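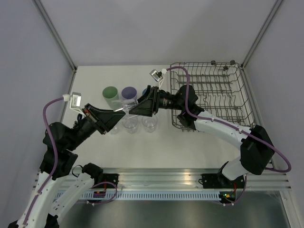 # The Root at the Back of the Bed

Most people who own a horseradish plant didn't plant it. It came with the house, or it came in a pot of something else, and by the time anyone asked what the big rough leaves were, the roots were two feet down. It has a reputation as a plant you can't get rid of. The reputation is fair. It is also one of the easiest food plants a northern gardener can grow, and a jar of the fresh root, grated at home, has very little in common with the white paste sold next to the ketchup.

Liette Li grows 116 plants of it on a strip of bottom land outside Kidton, between the county road and Wollis Creek. She grows other things too, mostly garlic and potatoes, but horseradish is what people drive out for. Her first plants came up on their own. When she bought the ground there was a patch of it behind the pump house, and she spent two summers trying to mow it out.

"It just came back with more tops," she says. "Every piece I cut made three. So I dug one up to see what I was fighting, and it was a nice root. I took it in and grated it and had to go stand on the porch."

The patch behind the pump house is still there. She leaves it alone and grows her crop in rows.

## What it is

Horseradish is a member of the mustard family, related to cabbage, radish and turnip. The plant is a hardy perennial. It dies back to the ground with hard frost and comes up early, usually before the grass needs cutting. The leaves are long and coarse, something like dock, and a healthy plant stands two to three feet tall. Some years it sends up stalks of small white flowers. It rarely sets good seed, and growers don't bother with seed at all. Every plant is started from a piece of root.

An uncut root has almost no smell. The heat comes when the cells are broken by a grater or a knife and two things that were kept apart inside the root come together. The result is the same kind of mustard oil that makes strong mustard and wasabi sting. Much of the "wasabi" served in this country is horseradish with green coloring.

Gardeners talk about two general types. Common horseradish has broad, crinkled leaves and is thought to make the better root. The type usually called Bohemian has narrower, smoother leaves and tends to put up with disease a little better. Li has both, along with a strain she got from a neighbor named Lahlou, whose family had it along a fence for longer than anyone could say. It looks like common horseradish to her. She labels the row "Lahlou" and sells it under that name.

## Planting

The pieces used for planting are called sets. A set is a side root the thickness of a pencil or a little more, cut 8 to 12 inches long. By custom the top end is cut straight across and the bottom end is cut at a slant, so that whoever plants it knows which way is up. A set planted upside down will still grow, but the root will be crooked.

Plant in early spring, as soon as the soil can be worked. In Kidton that is most often late March. You can also plant in fall. Li has done it both ways and prefers spring, having lost part of a fall planting to standing water when the creek came up.

Dig or loosen the soil deeply. This is the one part of the job worth doing slowly. In tight clay or stony ground the root forks again and again, and you end up with a fistful of fingers that are hard to peel. Mix in some compost. Go easy on nitrogen, which makes a great deal of leaf and a poor root.

Lay each set in a trench at an angle, with the top end a couple of inches below the surface and the bottom end deeper. Space them 18 inches apart, with 30 inches between rows. Li points all her sets the same direction so she knows which side of the plant to dig from in the fall. Cover, firm the soil, and water.

One or two plants will supply most households. Three is plenty. People who start with six generally end up giving it away in grocery bags.

## Through the summer

Once it is up, horseradish needs little. It wants full sun, though it will put up with part shade. It wants steady moisture, and dry spells in late summer make the root woody. Most of the root's growth happens in late summer and early fall, so that is the time to keep the hose on it if rain is short.

Growers who want a straight, clean root do something called lifting. When the leaves are 8 to 10 inches long, scrape the soil away from the top of the set without disturbing the bottom end. Rub or cut off all but one or two of the best sprouts, and rub off the small side roots near the crown. Push the soil back. Do it again six weeks later. You can skip all of this and still get horseradish. Li lifts the rows she sells and skips the ones she keeps for herself.

Flea beetles will put small holes in the leaves in spring. Imported cabbageworms may find it. Neither does much harm to an established plant. White rust and leaf spot show up in wet years, and the cure is to pull the bad leaves, clear the bed in fall and plant in a different place the next time. Avoid ground where cabbage or broccoli has grown recently. If the inside of a root is dark or streaked when you cut it, don't use it for sets.

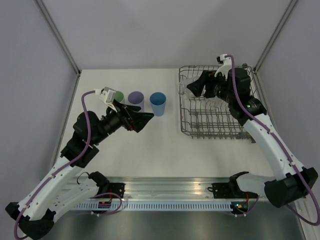 *Robot arms at a white work surface, with plastic cups and a wire dish rack.*

## Keeping it where you put it

The trouble with horseradish is in the side roots. Any piece left in the ground, even a short one, can make a new plant. This is why a rototiller is the worst thing to run through an old patch. It chops the roots into sets and spreads them over the whole garden.

There are a few ways to manage it. One is to give it a bed of its own, with mown grass on all sides. Shoots that come up in the grass get mowed, and after a few seasons they weaken, provided there is no untouched patch feeding them. Another is to grow it in a container. A half barrel works, and so does a large trash can with holes drilled in the bottom, set up on blocks so the roots don't find their way out into the soil. A container plant needs more water and should be emptied and replanted each year.

The third way, and the one commercial growers use, is to treat it as an annual. Dig everything in fall, save the side roots for sets, and replant in spring. The ground never gets a chance to fill up. Li does this with her rows and still pulls strays. The season after she moved the crop to the other side of the lane, she dug 100 volunteers out of the old ground, then planted it to potatoes, which have to be dug anyway.

To kill a patch completely, dig out as much as you can and cover the area with heavy tarp or cardboard and wood chips for at least one full growing season. Check the edges. Don't put the roots in the compost pile unless they have dried out hard in the sun first.

## Digging

Wait for frost. A couple of good freezes will kill the tops, and the flavor is better for it. You can dig from late October until the ground freezes, and again in early spring before growth starts. Roots dug in midsummer are soft and weak-tasting.

Cut the tops off a few inches above the crown. Open a trench along one side of the plant, a foot deep or more, and work in from the other side with a fork or spade. Pulling on the crown will snap it off and leave the best part behind. Trim off the side roots, sort out those of pencil size, and tie them in bundles with the straight cut ends together. They will keep in damp sand in a root cellar or in a plastic bag in the refrigerator until spring.

The main root keeps the same way. Don't wash it until you are ready to use it. In the refrigerator it will hold for three months, often longer. Keep it dark, as light turns it green.

Dirix, the nursery on the north side of Kidton, sells sets in spring in bundles of 10. They are usually gone early. A fresh root from the produce section of a grocery store will also grow if it hasn't dried out.

## Grating

Work near an open window or do it outside. The fumes from a pound of fresh horseradish in a food processor are strong enough to be a real problem in a closed kitchen, and you should not lean over the bowl when the lid comes off.

Scrub and peel the root and cut it into half-inch pieces. Put a cup or so in the processor with a little cold water and a few ice cubes, and run it until it is as fine as you like. Then add white vinegar, two or three tablespoons to the cup, and a half teaspoon of salt.

The timing of the vinegar matters. The heat builds from the moment the root is cut, and vinegar stops it where it is. Add it right away for mild horseradish. For hot, wait three minutes. Waiting much longer does no good and may turn it bitter. Pack it in small jars and keep them cold. It is at its best for the first few weeks and then slowly fades and darkens. It can be frozen, with some loss of strength.

Li makes hers in small batches on the tailgate of her truck, with an extension cord run out from the shed. She eats it on potatoes and stirs it into beet salad. For roast beef she mixes it with sour cream and a little mustard, and she puts the leftover into egg sandwiches the next day.

Her rows will come out again after the first hard frosts. She starts from the creek end, where the ground gets too wet to dig if she waits.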